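Laltell Community Help > Skills and Practice > Suturing

Interrupted stitches: knot loosens before the second throw, and how long should the tails be?

Viewed 639 times

Posted by Lovisa Sjögren

I'm in the second half of the suturing block at Trusordale and instrument ties are still my weak spot. We use black braided thread on a curved needle and put in single interrupted stitches, all tied with instruments, no hand ties.

My problems are these.

The first throw sits fine when I lay it down, but by the time I've picked the short end up again for the second throw it has opened a little, and I end up locking a knot that stands off the tissue. If I pull harder to make up for it, the edges bunch.

I also lose the short end. Either I leave it so short that I can't grab it, or I leave so much that it gets caught in the loop and I tie a bow by mistake.

Last one is trimming. Our handout says to "leave adequate tails" and stops there. I've seen people cut right down on the knot and others leave what looks like a shoelace. Is there a normal length?

I have the Tavares practice thread at home and went through a pack of 100 in September, so I am putting in the time. I would like to practice the right thing.

Reply from hobbes_k

Just do a surgeon's knot every time. Two wraps on the first throw, then one, then one. Mine never slip.

Tails don't matter that much, cut them where you can see them.

Reply from Simone Rocha

The surgeon's knot will help with the loosening, but it's bulkier and I wouldn't use it to cover up a tension problem. Check a few other things first.

1. Keep a steady light pull on the long end after the first throw. Most people relax that side when they go looking for the short end. Braided thread holds fairly well against itself if you leave it alone, but it does not hold if one side goes slack.

2. Pull the two ends flat and in opposite directions, level with the tissue. If you pull upward you lift the knot and it locks up there, which sounds like what you are describing.

3. Reverse direction on each throw. Wrap toward you, then away. If both go the same way you have a granny knot and it will slide whatever number of throws you stack on it. Three throws is a fair minimum with braided. Monofilament wants more.

4. Bunching means too much tension. The edges should touch and no more. Real tissue swells afterward, so a stitch that already looks tight when you tie it will be too tight later.

For the short end, pull thread through until you have 2 to 3 cm on the far side, then stop. Grip it close to its tip when you bring it back through the loops. If you grab it halfway along, the rest folds over and you get your bow. Make the wraps near the tissue, too. Big loops up in the air fall off the jaw.

Trimming: 3 to 5 mm for skin stitches that will come out, so whoever removes them has something to hold. Shorter for anything buried. Follow your own course if they give you a number. Don't cut flush on the knot, it can work loose.

Park the needle somewhere you can see it while you tie. I've watched people drag it across the edge they just closed.

In the first picture the short end is gripped near its tip, with only a little sticking out past the jaw. The second has a tied knot with its tails cut short. Look at the needle's position in the third. 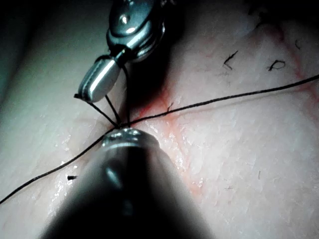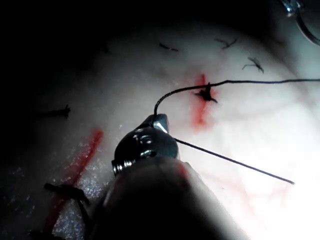
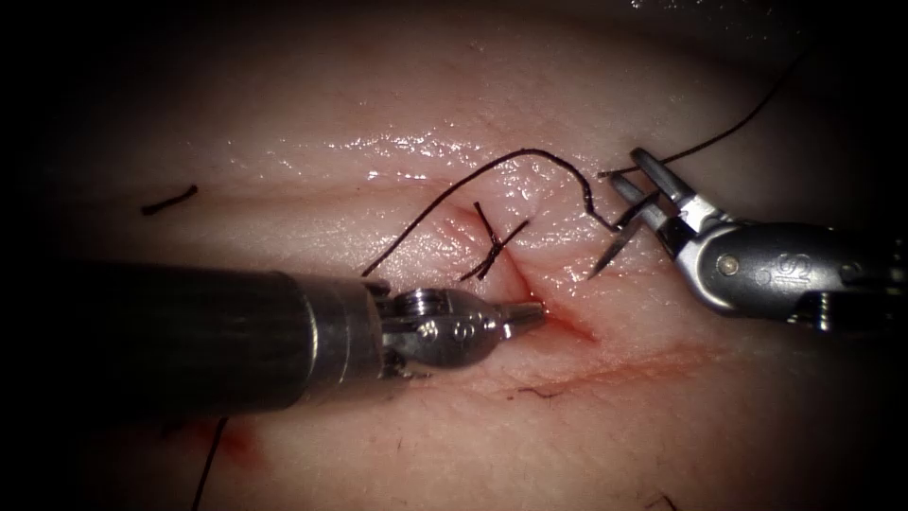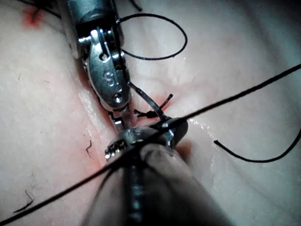

Instruments working on pale tissue, close up. Curved needle: third picture.

Comment from Lovisa Sjögren

Thanks, it was the upward pull. I tried keeping my hands low on the practice pad tonight and the knots lie flat. Still working on the short end.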